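Grallel sim notebook, July
Teleop demos, teal lump, pick and hold

Started at 9:40. Goal for the session is a clean set of remote-control demos in the simulator for the pick-and-hold task, enough to retrain the Bovlow policy before anyone touches the real arm again. The old set had too many grasps where the operator closed early and nudged the object sideways, and the policy learned the nudge along with everything else.

Setup is the same as last entry except for the hand controller. We swapped to the Avlow one. The mapping is position only for the first pass, with wrist rotation locked. I left the scaling low so that a big hand movement gives a small arm movement. It makes the approach slow and my shoulder complained, but the paths come out much smoother.

Table and walls are still off in the renderer. Physics step unchanged. Object is the teal one from the lumpy set, same mesh for all demos in this batch.
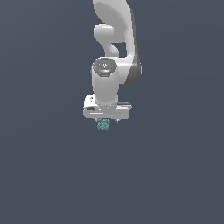

First demos were practice and I marked them as such in the log. Please don't pull them into training. The Avlow grip trigger has a longer throw than the old one and I kept starting the lift before the fingers had finished closing. After a while I got used to counting one beat between trigger and lift. If you operate this afternoon, do the same — the policy seems to copy pauses without trouble, and a short pause is much better than a dropped object.

Kept demos: 14. Episode limit is 290 steps and none of the kept ones hit it. Two that I threw out did, both because I was hunting for depth. The outside view gives me very little sense of how far down the fingers are, so I ended up hovering, going down a little, hovering again. That kind of demo is poison for the policy. Switched to flying the last part of the approach from the hand view only, and the hovering went away.

Rule for the rest of the batch: outside view until the hand is over the object, hand view from there until the fingers close, then outside view again for the lift. Write down the switch if you do it differently. 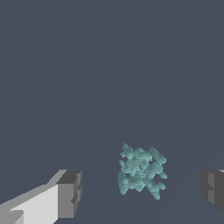
Bhatt
Teleoperation and data, Grallel project

Notes on the hand view. The object doesn't have to sit dead center between the fingers before going down, but the closer the better. When one finger touches well before the other, the object turns as the grip closes and the final pose is different every time. I had been correcting for that late, with a quick sideways twitch. Now I stop higher up, line up, then descend straight. No sideways motion after that point. If the line-up is bad, go back up and do it over, or scrap the episode.

Also tried with rotation unlocked for a few episodes. Didn't like it. Small wrist rolls that I never meant to make showed up in the recorded actions. Going back to locked for this batch. We can do a separate set with rotation later, once the Avlow filter is tuned.

11:15. Replayed the kept demos open loop to check that recorded actions reproduce the same motion. First replay was off from the start because the reset was using the old home pose. Fixed the path in the config and restarted. All kept demos then replayed to the same end pose as recorded, as far as I can tell from the joint traces.

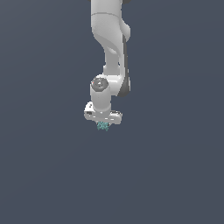 Success labels need a decision before we go further. At the moment the label comes from object height alone, and that will pass a lump that is hooked on one fingertip and about to go. I would add a contact check on both fingers for the hold period. The outside camera is no help for sorting these out by eye: the teal piece hangs just below the fingertips at that distance, and I can't say from the picture whether it is between them or only under them. So contacts from the simulator, then a look at the hand view for anything doubtful. I'll relabel this morning's set that way and leave the old labels in a second column.

Trained a quick policy over lunch, 3000 updates, only to see if the data loads and the loss goes down. It does. Not a result, please don't quote it. Rollouts from that checkpoint approach well and close in the right place, then tend to wait too long before lifting. I suspect my one beat has become a long beat in some episodes. Will measure trigger-to-lift time for each demo and trim the worst.

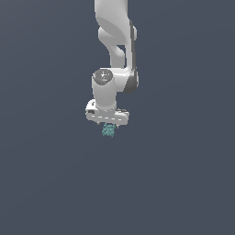 2:30. Trimmed 7 of them. Only idle steps between closed grip and start of lift, nothing else touched. Originals are kept next to the trimmed files.

To do:
Relabel with contact check
Second operator does a full batch with the same rules, rotation locked
Retrain Bovlow on both batches, compare against the old set
Ask about a softer spring for the Avlow trigger
Move the home pose into the shared config so this doesn't happen again

Left the sim machine running with the replay job. It should finish by 5, don't log it out.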